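Stella Rweyemamu started on the arms in March, in the shared workshop at Sivcombe. "I had one arm working and thought the second would be quick," she says. "It took 22 weekends."

Asger Hedegaard wrote the control code, which they call Grundel.

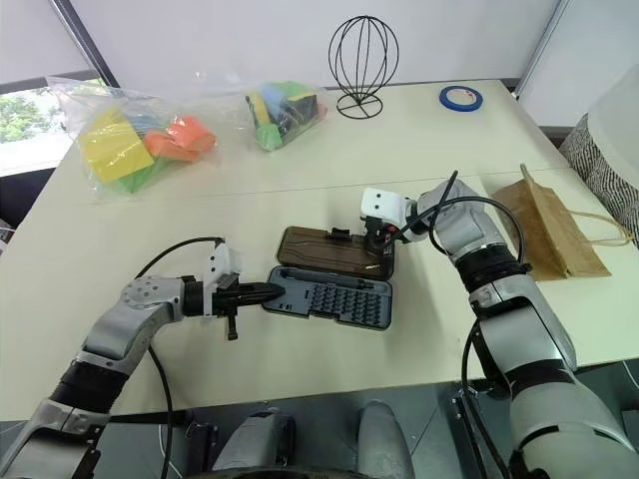

Lids are what they work on most now. "A hinge only moves one way," Hedegaard says, "so if the arm pulls off that path, it fights the case." The screwdriver bit case is their usual test, with the right gripper at the top edge of the lid and the left one pointing at the base. Rweyemamu wants to try single bits next. "They're small and black and sit in a dark tray. Asger isn't looking forward to it."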